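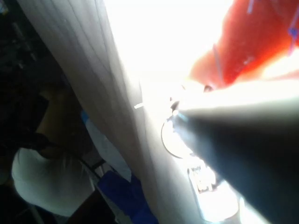 The open day at the Kiltbridge lab began, as these things tend to, with a promise. A surgical robot, the invitation said, would show visitors what it could do with a needle, a length of braided thread and a piece of tissue. I have been to enough demonstrations to bring my own list of questions and a low opinion of invitations. The first thing I noticed was the light. It was ferocious over the work and dim everywhere else, so that the person in the white T-shirt on the far side of the white fabric might as well have been in another room. One of the feeds relayed to visitors looked straight along a dark gray finger of the machine, and at times the glare beside it swallowed nearly everything. If you want to persuade the public that a machine sees better than a surgeon, you might start by letting the public see.

The system is called Dristo. It is built by a young company, Uloda, which rents space at Kiltbridge and has been promising a public showing since February. The pitch is that suturing is repetitive, tiring and easy to do badly at the end of a long shift, and that a pair of robot arms can take over the dull middle part while a human supervises. Parts of that pitch are fair. Surgeons do get tired. Whether the answer is a machine that needs its own engineers, its own lights and a morning of setup is a different matter, and it was the one I had come to hear about.

We got 9 minutes of slides first. One of them carried the number 618, in type large enough to read from the parking lot, and it stood for practice stitches completed by the system to date. Completed turned out to be a generous word. When I asked how many had needed a person to step in, I was told the team "doesn't break it down that way." When I asked how many had been done on anything that bleeds by itself, breathes or moves, the answer was none so far.
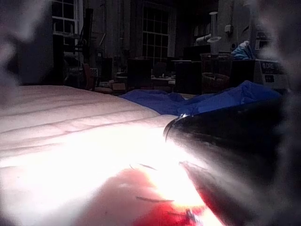 That matters more than the slide suggested. Tissue on a bench stays where you put it. A patient's does not. The hard part of sewing up a person is that everything shifts a little with each breath, and each stitch changes the tension on the one before it. A good surgeon adjusts without thinking. Dristo, as far as I could learn, adjusts when its software notices, and I could not get a straight account of how quickly it notices or what it does when it is wrong.

I asked about failure three different ways. A dropped thread, I was told, is "recoverable." A torn edge is "an edge case," and I don't believe a pun was intended. There was a stop button, and I was glad of it.

Then there is the money. Uloda would not give a price. A rival company, Fiadzo, won't give one either, and a visitor beside me who buys equipment for a small hospital had plainly stopped expecting one from anybody. Her questions were better than mine. Who cleans it? Who gets called at two in the morning? What happens to the residents who used to learn on exactly the simple closures the robot wants to take? That last one got a long reply about "upskilling" that I wrote down in full and still can't make sense of.

I don't want to be unfair about the handwork, if that is the word. Seen close up, it held my attention in a way the slides had not. The threads are fine, the jaws that hold them are small, and pulling a stitch snug without ripping what it passes through is a hard thing to ask of any machine. Several people near me leaned in and stopped talking. I leaned in too. 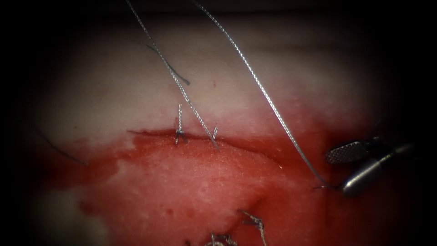 A serrated jaw grips one end of the braided suture, with two stitches in place along the incision.

What I can't do is get from there to the claims in the brochure, which has "hospital ready" on its cover and the words "research use" in much smaller print on page 8. Both can't be true at once. I would like to see the figures on human intervention, published by someone who doesn't work for Uloda. I would like to see the same closure done by a second-year resident with ordinary tools and ordinary lights, timed and judged by the same people. I put both requests in writing before I left and was told someone would get back to me.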